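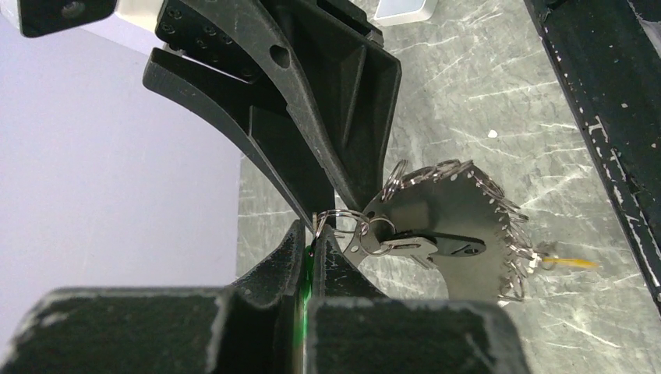 Chapter 4
Braising: Slow Heat and a Little Liquid

Put a tough piece of beef shoulder in a hot skillet for six minutes and you will be chewing it until bedtime. Put the same piece in a heavy pot with some onions and a cup or two of stock, cover it, leave it in a low oven for the afternoon, and you can eat it with a spoon! I have been teaching this chapter since 2005 and I still get a thrill when a student lifts the lid for the first time and pokes at the meat in disbelief.

Braising means cooking food partly covered in liquid, in a closed pot, at a gentle simmer. Usually we brown the food first. The liquid comes a third to halfway up the sides, and the steam trapped under the lid takes care of the rest. If you cover the meat completely, you have moved over into stewing, which gets its own section at the end of the chapter.

Why does it work? Hard-working muscles such as the shoulder, shank and cheek are full of connective tissue, and much of that tissue is a protein called collagen. Cooked quickly, collagen tightens and squeezes the juice out of the meat. Given enough time in moist heat, it slowly melts into gelatin, the same stuff that makes a cold pan of gravy wobble. Collagen starts to loosen at 60 degrees Celsius, but at that temperature you would be waiting a day or more. Most cooks let the liquid come up close to a simmer, a little under 100 degrees, and have dinner the same evening.

Notice that we are talking about the temperature inside the pot. Water at sea level won't get hotter than its boiling point however high you turn the oven, though a fierce oven will make the pot boil hard, and hard boiling leaves you with dry, stringy meat sitting in a lovely sauce. (Yes, meat can be dry while it is swimming in liquid. We will prove it in Kitchen Exercise 4.2, and then we will eat the evidence.)

The browning step runs on different rules. A brown crust needs a dry surface and far more heat than simmering water can supply, so it has to happen before the liquid goes in. Pat the meat well with paper towels, leave space between the pieces, and be patient. The dark bits stuck to the bottom of the pot are the start of your sauce – scrape them up when you add the wine or stock.

My own teacher, Krešimir Dumitrescu, ran the kitchen at Gavis and braised everything he could get a lid over: cabbage, fennel, lamb necks, once a whole crate of leeks. His cabbage is the first recipe in this chapter. It takes an hour and costs next to nothing, and it will teach you to listen for a proper simmer, a lazy blip every second or two.

Before you read on, look back at the table of beef cuts in Chapter 2 and pick out three you think would braise well. Write them in your kitchen notebook with a reason for each. You will need the list for Section 4.1.

Words to know in this chapter: braise, collagen, deglaze, fond, gelatin, reduce, simmer.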